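Chapter 3
Who Moves the Cups Now?

Last updated: December

I spent my first 20 shifts at Prorwood putting cups where cups go. It's duller than it sounds, and my wrists still remember it! So when Geerts, our shift lead, told us two arms would be doing the handling, I was pleased for a whole afternoon – and then I started wondering what I'd be doing instead.

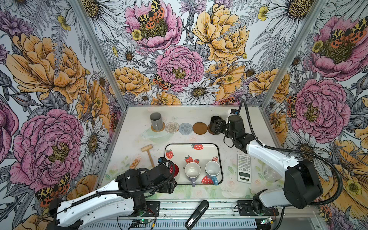
Ineke Verstraete

One arm has its gripper on a black cup at the back, on its own little coaster, while the other is down over a red one beside the strawberry tray. I used to do both ends of that table myself (and chat the whole time).

What changed for us was the talking. On a Tuesday at Prorwood you'd hear over 200 small remarks before lunch: pass me that, mind the handle, who left this here? Now we mostly talk about the arms. Asik learned to set up the jobs and got a better wage for it. Two others moved to packing, and one of them hated it.

In this chapter we'll look at who gets asked before the machines come in, who gets trained, and what happens to the breaks. Keep your own job in mind as you read.

14 shares · 2 comments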